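Skomitz Publishes Plain-Words Guide to Withholding Tax on Cross-Border Royalties

Free handbook runs 122 pages, down from a first draft nobody finished
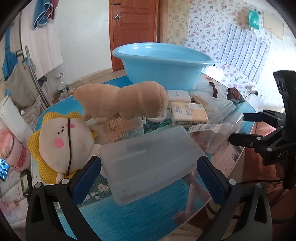
Skomitz, the tax advisory firm, has released a guide for mid-sized companies that pay royalties to owners abroad and would like to know how much to hold back before they do. It covers 143 payment routes, including two that our own staff had been arguing over since spring.

The rules are not secret. They are printed in treaties, which is nearly the same as hiding them. The guide sets out the rate for each route, the form that claims it and the office that will eventually send the form back.

Three clients tested the draft. Drorkon used it to clear a backlog of residency certificates. Kamata found it had been withholding at the wrong rate, in the government's favor, and took the news well. Gridier asked for a bigger index and got one.

"People expect tax advice to be long, so we had to fight our instincts," said Blackburn. "I lost a very good chapter on beneficial ownership. My colleagues have asked me to stop bringing it up."

The guide is free to download from the Skomitz website. An update is planned for October, treaty negotiators permitting. Questions go to the Skomitz press desk, which closes at 5 p.m. and means it.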